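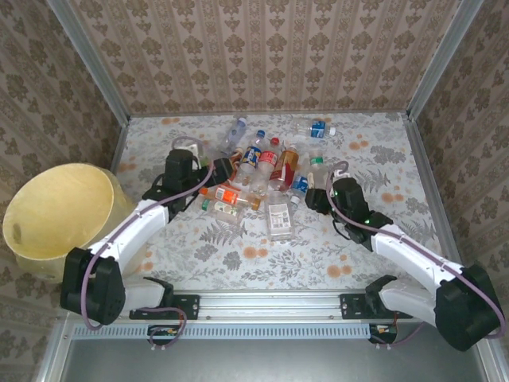 3.2 Pattern mixing and the reluctant decorator

Our second question was whether people who own patterned things mind them meeting. Taste manuals have long held that they should. Of the 445 householders who returned the Grurnum survey, 269 said they would never put two patterns in one room, and 56 of those did so while sitting, by their own account, on a floral sofa facing a striped curtain. We treat stated preference with some caution from here on. Much of what respondents called "plain" was, on inspection, a small print in a quiet colour, and the pairing they defended most warmly was a botanical cloth against a formal wallpaper. Figure 3 has such a pairing, with grey ferns and small orange-peach blossoms on the table and a beige-and-brown damask on the walls. Saha and Madigan would class this as a "truce": the two patterns share a pale, faded sort of range and otherwise ignore each other.

Figure 3. Floral tablecloth with damask wallpaper.

The truce was easily the commonest arrangement in the Rathnayake interviews, though few people had planned one. Cloths were inherited, wallpaper came with the house, and the choice – where there was one – lay in not getting round to changing either. Nanayakkara calls this "decorating by attrition", a phrase two of our respondents asked us to take out of their transcripts. Age made little difference. Renting did, as tenants blamed the landlord for the walls and themselves for nothing at all. We return to the matter of blame in Section 4, where curtains are dealt with separately.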